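Derkside Project — Progress Report to Edico, March
Prepared by Nuria Calvo, Bultis

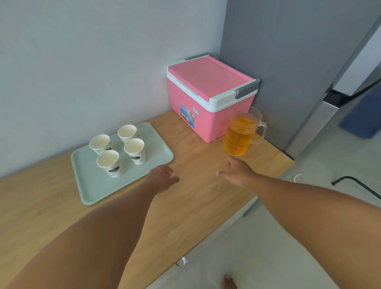 Pouring task, hand demonstration. Four paper cups on the tray, pitcher to the right.

Where we are

This has been our best stretch since the grant began, and I'm glad to be writing it up! We now have 91 usable demonstrations of the drinks task, all recorded by hand from a head-height view, and the first policy trained on them runs on the arm from start to finish. It doesn't run well every time (more on that below), but it runs, and in January we had nothing that got past the first cup.

For anyone at Edico who is new to the project: Derkside is our attempt to teach a two-armed kitchen helper everyday jobs by showing instead of programming. A person does the job with their own hands, we track the hands, and the robot learns from the tracked motion. Where hand tracking isn't good enough, we fall back on remote control, with the operator driving the arms directly.

What we did this period

Most of the work went into the drinks task. The setup is a kitchen counter with a tray of paper cups, a clear measuring pitcher and a cooler box behind. The demonstrator picks up the pitcher, fills each cup on the tray, and puts the pitcher back. It sounds like a small job and it's full of hard parts: the pitcher gets lighter as it empties, the level moves, and a paper cup will tip if you so much as brush it.

We changed how demonstrators start. Early on, people began from wherever their hands happened to be, and the model picked up all kinds of odd first moves. Now both hands come in over the counter, open and in view, before anything is touched. Fulgencio Manzano suggested this after watching a day of failed rollouts, and the difference showed up in the very next training run.

We also moved to a colored drink. Water in a clear pitcher was close to invisible to our level estimator. With an orange drink the surface stands out, and the estimates are steady enough that we can label the end of each pour automatically. That used to be hand work, and I don't miss it.

Remote control sessions

Esteban, our teleoperation rig, is back in service after the wrist joint was replaced. We used it for the part of the task that hand tracking handles worst: the moment the fingers close on the pitcher handle. The handle hides the fingertips, the tracker guesses, and the robot ends up gripping air a little to one side. Driving the arm by remote control gives us the true gripper position for those seconds.

Mixing the two kinds of data was less trouble than I had feared. We train on the hand demonstrations first and then fine-tune on the Esteban sessions, with the grasp weighted more heavily. Training on everything at once gave jerky motion near the handle — we dropped that after 2 runs.

What still goes wrong

The last cup. The arm has to reach across the filled ones, and it tends to come in too low. People lift the pitcher over without thinking, but they all lift it by different amounts, and the model settles on an average that isn't high enough.

Spills are also undercounted. Our current check only looks for liquid on the tray, so anything that lands on the counter gets missed. Until that's fixed, please treat the success notes in the shared folder as provisional.

And glare on the pitcher still throws off the level estimate late in the afternoon. We're recording in the mornings for now.

Next period

We plan to record the same task with the cups in more varied positions, including tight clusters and cups near the tray's rim. We'd like to bring in 5 new demonstrators, at least one of them left-handed, as every demonstration so far was done by right-handers and it shows in how the robot favors one arm.

The longer goal is unchanged: 1000 demonstrations across all the kitchen jobs by the end of the grant. The drinks task taught us how to record faster and throw away less, and I feel much better about that number than I did in the fall.

Budget and requests

Spending is on plan. The wrist repair came out of the maintenance line. We have one request, to move unspent travel money into demonstrator hours. Fulgencio has sent the figures separately and can talk them through on Tuesday's call.

The new recordings and the training logs are in the shared folder. If anyone from Edico would like to try demonstrating the task themselves, please come by — mornings are best.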